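3.2 Gathering the bedroom tidying set

We began the Cenditari collection with the bedroom, partly for the simple reason that everybody has one and partly because a bed is a wonderfully awkward place to work. The surface gives when you press on it, the sheet wrinkles and moves along with whatever you are picking up, and the things people leave there are seldom the neat boxes and cups that fill so many earlier sets. Each example was recorded by a person working with a pair of hand-held grippers, one per hand, and we asked for nothing fancier than putting the bed in order at a comfortable pace. In this part of the set we kept 1,000 examples from 50 bedrooms, and we were glad to let those rooms stay as full and as personal as they were when we walked in.

Soft goods turned out to be the heart of it. A glove or a knotted piece of cloth has no fixed shape to aim for, so the person has to choose a spot, close the jaws, and see what comes up – a choice we very much wanted the policy to learn from. Figure 2 comes from one of these runs, with white fabric pinched in one gripper and a small yellow pouch in the other.

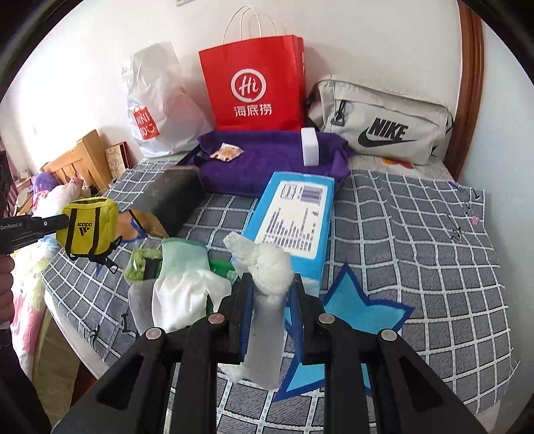

Figure 2. Two-handed work on a bed, with bags along the wall.

Liu objected, on reading an early draft of this section, that a set gathered in such crowded rooms might teach the policy more about clutter than about grasping, and asked whether a bare bed would not have been the fairer starting point. It is a good question, and we went back and forth on it for longer than we care to admit. In the end we added a plain-bed portion, which we call Grirutlow, and trained on it both alone and mixed with the rest. Section 5 gives the comparison.

We labeled every example at the level of single grasps, marking the moment the jaws close and the moment they open again. Where the two hands overlap in time, each keeps its own track – a small thing, but it saved us a good deal of trouble later when we split the runs for training.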